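Flotusness board > Events and visits > Livel open day in September, who went?

agbeko_17
I was there in the afternoon, 2 hours in total. Adom Eshun led our group and he was patient with all my questions. The task for the arm was a gray cabinet with one wide drawer, some drinks standing on top, and the bottles should go in the drawer.
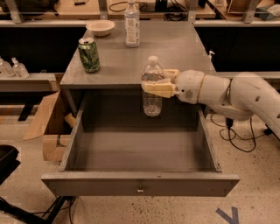 My impression is that the grip planning is good, but the speed is still low. I counted 50 seconds for one bottle. In my work this would be too long.

Rukon
50 seconds is not the important number. How many tries did you see, and how many were good?

agbeko_17
I saw 7 tries, and 2 of them stopped before the end. Adom said the stops come from the safety limit on force. I believe him, but I could not check it.

tamsin.w
Sorry, I disagree about the grip planning. A drawer that is already open is the easy half. Did it open the drawer by itself? That knob is tiny.

agbeko_17
It is a fair question. In our group the drawer was open already when we came in, so I can not say. 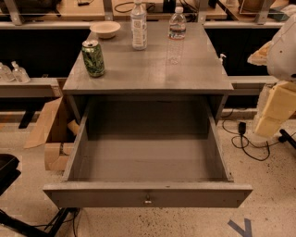 I would also like to see it with more things on top, closer to each other. With the can so near the front corner, I was a little nervous for it.

Rukon
My group was the morning one and we saw it pull the knob once. Slow, but no help from a person.

tamsin.w
Once is not much. I will ask for more if they invite us again.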